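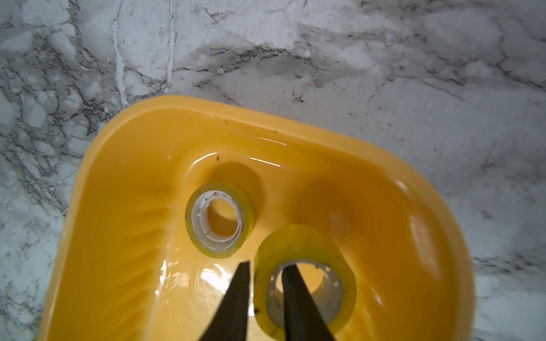 Erick Nzioka has run the Gollville robotics club since February. The members call their arm Mura, and this term's task is picking small parts out of moulded trays.

"A tray with holes in it is harder than a flat one," he says. "One finger goes in, the other stays out, and you have to get the angle right."

Musyoka Mfinanga, 15, keeps the log. It stood at 381 attempts on 5 March 2019 — the club wants 700 before the Nuvemmont meet.

"Shiny plastic is the worst," he says. "We're still working on that."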